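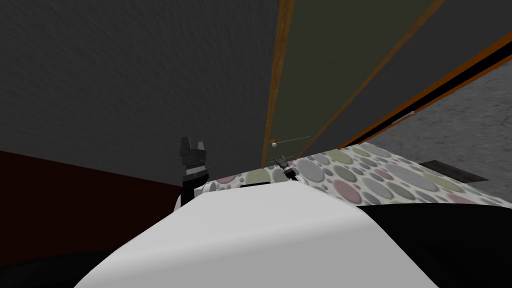
O que é, afinal, a erosão hídrica do solo?
É a perda da camada de cima do terreno pela força da água: a gota bate, solta a partícula, a enxurrada leva. Três verbos, decore-os, voltam no capítulo inteiro.

Capítulo 2
Água que cai, terra que anda

Neste capítulo
Impacto da gota e escoamento
Erosão laminar, em sulcos, em voçorocas
O declive e o comprimento da rampa
Cobertura do solo
O caso de Wundcombe

Antes de começar
Reveja do capítulo anterior: textura, estrutura, porosidade. Sem isso não dá para seguir. Quem pulou a parte da infiltração, volte lá agora, são poucas páginas.

2.1 Começa com a gota

Chuva forte em solo nu. A gota chega com energia e a superfície recebe tudo. Agregados se quebram, partículas finas saltam, caem um pouco mais abaixo na encosta. Multiplique por uma tempestade de verão. Dezembro, no Sudeste brasileiro, é mês típico disso: terreno preparado, planta ainda pequena, pancada no fim da tarde.

As partículas finas que saltaram entopem os poros. Forma-se uma crosta, o selamento superficial. Fina, às vezes de poucos milímetros, mas basta. A água que antes entrava agora corre por cima. Atenção a este ponto, cai sempre na dúvida dos alunos: o solo pode estar seco embaixo e mesmo assim haver enxurrada. Quem manda é a superfície.

Termos a guardar: desagregação, transporte, deposição. A desagregação solta. O transporte leva. A deposição acontece quando a água perde velocidade, no pé da encosta, na várzea, no fundo do açude.

2.2 Laminar, sulco, voçoroca

Laminar primeiro. A mais traiçoeira. A água escoa como uma lençol raso e tira uma camada fina por igual, o agricultor nem repara. Repara anos depois, quando as raízes aparecem, quando a cor do terreno muda no alto do morro, quando a colheita cai sem praga nem seca que explique.

Sulcos: a água se concentra nas irregularidades, cava canais pequenos. Ainda se desfazem com o arado. Muita gente desfaz e acha que resolveu. Na chuva seguinte eles voltam, quase sempre no mesmo lugar, pois a forma do terreno continua igual.

Voçoroca é outra escala. O canal aprofunda, as paredes desabam, em certos casos atinge o lençol freático e aí a água de baixo também trabalha. Máquina não passa mais. Recuperar custa caro e demora, e em geral a primeira providência é fora dela, a montante, desviando a água que chega.

Um jeito rápido de separar no campo: o que não se vê, o que o arado apaga, o que o arado não apaga. Grosseiro, mas serve para a primeira visita.

2.3 Declive e comprimento de rampa

Encosta íngreme, água rápida. Até aí todo mundo concorda. Menos lembrado é o comprimento. Numa rampa longa, mesmo suave, o volume vai se somando ladeira abaixo e no terço final a enxurrada já tem força de sobra. Daí os terraços: cortam a rampa comprida em várias curtas.

Terraço mal locado é pior que nenhum. Se rompe, solta de uma vez a água que segurou, e o de baixo rompe também. Efeito dominó. Guarde para a seção 2.5.

2.4 Cobertura

Palha, capim, copa de árvore, folha caída. Tudo que fica entre a gota e o chão gasta a energia dela. A palha faz ainda mais uma coisa, segura a água que escorre e dá tempo de infiltrar. A copa alta sozinha ajuda menos do que se imagina: a água se junta na folha, pinga de novo em gota grande, e de certa altura ganha velocidade outra vez. Sob eucalipto com o chão limpo há erosão, e bastante. O que protege ali é a serapilheira.

Plantio em nível, faixas de retenção, adubação verde: ver capítulo 5. Aqui interessa só a ideia geral.

2.5 Um caso: a bacia de Wundcombe

Vamos usar este caso até o fim da unidade. Wundcombe é uma bacia pequena, 2.672 hectares, relevo ondulado, lavoura nas encostas e pasto nos fundos de vale. A agrônoma Usha Alva acompanhou o lugar durante dois ciclos de plantio, com 56 parcelas de medição instaladas em três posições da encosta: topo, meio e pé.

Nas parcelas sem cobertura a enxurrada começava poucos minutos depois do início da chuva. Nas cobertas com palha demorava bem mais, e a água recolhida nos tanques saía clara. No riacho Tagle, que drena a parte norte, o leito subiu com o sedimento e a ponte da estrada passou a alagar. No lado sul, córrego Bestley, mata ciliar mantida, o problema foi menor. Mesma chuva, solo parecido, uso diferente.

Alva anotou no relatório: "A encosta perdeu mais terra em duas tempestades do que no resto da estação". Frase para sublinhar. A erosão não se distribui por igual no ano, poucos eventos fazem o grosso do estrago, e por isso a média anual engana tanto.

Os terraços de Wundcombe tinham sido abertos para rampas de até 35 metros. Em vários pontos a distância real era maior, houve rompimento. Os dados completos estão na tabela do final do capítulo, refaça as contas antes de olhar as respotas.

Para pensar antes da próxima seção
Uma encosta suave e longa, com solo nu, pode perder mais terra que uma curta e íngreme coberta de capim? Escreva sua hipótese em poucas linhas, guarde a folha. Em 2.6 entra a equação de perda de solo e ela vai ser usada como conferência.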